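4. März 2020

Wachstuch, Muster Genden, zweiter Durchgang Klebrigkeit

Die Rückstellproben aus dem Dezember sind jetzt lange genug gelagert. Gestern Abend aus dem Schrank geholt und ausgerollt. Beide Rollen riechen noch deutlich nach Weichmacher, Sendov stärker als Genden. Bei Sendov kleben die inneren Lagen aneinander, man muss sie mit der flachen Hand trennen. Auf der Rückseite bleibt dabei etwas Farbe hängen, vor allem vom dunklen Rot.

Streifen von je 90 mm Breite geschnitten, quer und längs zur Laufrichtung. Gewicht der Restrolle Genden danach: 2,723 kg. Etikett neu geschrieben, das alte war nicht mehr zu lesen.

Faltprobe: Streifen zweimal gefaltet, über Nacht unter der Stahlplatte. Genden zeigt am Morgen einen weißen Strich im Knick, der mit dem Föhn auf kleiner Stufe weitgehend verschwindet. Sendov hat keinen Weißbruch, bleibt aber wellig. Das passt zu dem, was Sơn bei der Lieferung notiert hatte (Blatt 358): mehr Weichmacher, dünnere Deckschicht.

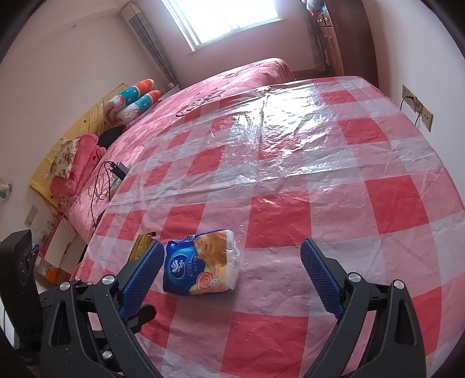 Kunststoffdecke, Karo rot/rosa/weiß.

Zur Reinigung: Spülmittel und lauwarmes Wasser reichen bei Fett. Rotwein nach einer Stunde geht auf beiden Mustern weg, Kurkuma auf keinem. Mit Spiritus wird der gelbe Fleck heller, dafür verliert die Oberfläche an der Stelle den Glanz — also nicht ins Merkblatt aufnehmen. Das Mittel von Balaleo habe ich nur auf Genden probiert, die Flasche war danach leer. Ergebnis wie Spülmittel.

Kanten: Mit der Zackenschere franst nichts aus, das Gewebe auf der Rückseite hält. Genähter Saum ist bei beiden Mustern schwierig, der Nähfuß bremst auf der Folie. Mit Teflonfuß und langem Stich geht es besser. Die Einstiche bleiben sichtbar, Auftrennen und neu nähen ist nicht drin.

Offen:
Sơn Diệp fragen, ob von der Charte Âu noch ein Meter da ist.
Lichtprobe am Südfenster, 2 Streifen je Muster, halb abgedeckt.
Sendov aufgerollt lagern, mit Seidenpapier dazwischen. Gefaltet nicht mehr.
Teflonfuß zurück in die Schublade mit den Klammern.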